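Toy library in Grostovstead adds shape boards and longer hours

August 2024

The Grostovstead toy library will open two extra afternoons a week this fall and has added a new set of shape-sorting boards to its lending shelves, the library said in its summer newsletter.

The library lends toys, puzzles and simple games to families with children under six. It operates out of the Leitner Building on the Flatthorpe road, next to the bus turnaround, and has 52 member families. Members made 3,416 loans in the year that ended in February, the highest total so far. Puzzles and sorting toys went out more than anything else, ahead of ride-on toys and train sets.

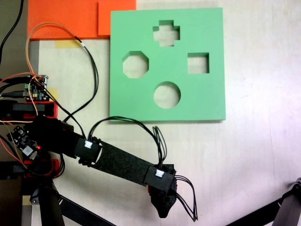

The shape boards were bought after parents asked for something between the chunky first puzzles, which many two-year-olds finish quickly, and the jigsaws meant for preschool. Most of the old sorters were boxes with a lid, and the pieces had a way of staying at the bottom until the next family found them. On the new green board a child has a cross, an octagon, a square and a circle to choose from. The octagon and the circle are the pair that younger children tend to mix up, and the newsletter suggests starting with the cross and leaving those two for last. It also suggests handing over a single block at a time and keeping the others out of sight until the first one is in.

The boards can be borrowed for 18 days, the same as other puzzles, and renewed once if no other family is waiting. Each goes out in a drawstring bag with a card listing the pieces. A missing block costs $10 to replace. Families are asked to wipe the board and blocks with a damp cloth before bringing them back and to leave out bleach and spray cleaners. 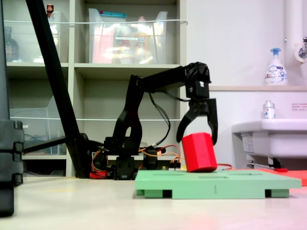

A red octagonal block on top of the green board.

Starting after Labor Day, the library will be open Tuesday and Thursday afternoons from 2 to 5 in addition to its regular Saturday morning hours. Returns can be made at any session. Large items such as play kitchens and slides will still be handed out only on Saturdays, when the loading door is open.

Membership remains $18 a year for each household. Families in Drultarura, who until now had to pay a separate visitor fee, can join at the same rate. Sign-up forms are available at the desk, and new members need to bring one piece of mail showing their address.

The library is also taking donations of wooden puzzles and building blocks, provided they are complete and clean. It is not accepting stuffed animals, battery toys or anything with a cracked edge. Donations may be dropped off during Saturday hours, at the side entrance.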